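19 July 2020

Third coat of oil went on the bench top before breakfast. Drivitz hardwax, thinned 4 to 1 for the first pass and straight from the can since. Sanded to 300 between coats, wiped down with a rag, no steel wool. The second coat had raised the grain near a couple of the knots, so I went over those spots by hand and left the rest alone.

Humidity in the shop was 50 percent at seven. The can says 39 hours between coats at that level. I gave the last one longer than that and it still dragged a little under the block. Will write to Branislav Holub and ask whether his batch from December behaved the same way. 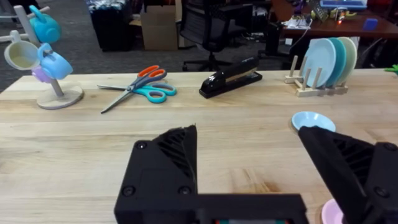 Edges next. The front edge gets a small round-over, the back stays square so it sits tight to the wall. I tried the Riltis bit on an offcut and it burned at the slow feed. Faster feed, two shallow passes, clean cut. Noted the depth setting on the inside of the cabinet door with the others.

Underside has one coat only. Sýkora's old booklet says to match both faces or the top will cup. I think he is right and will do a second one tomorrow if the air stays dry.

Rags spread flat on the concrete outside. Need more 300 paper and a new lid for the can.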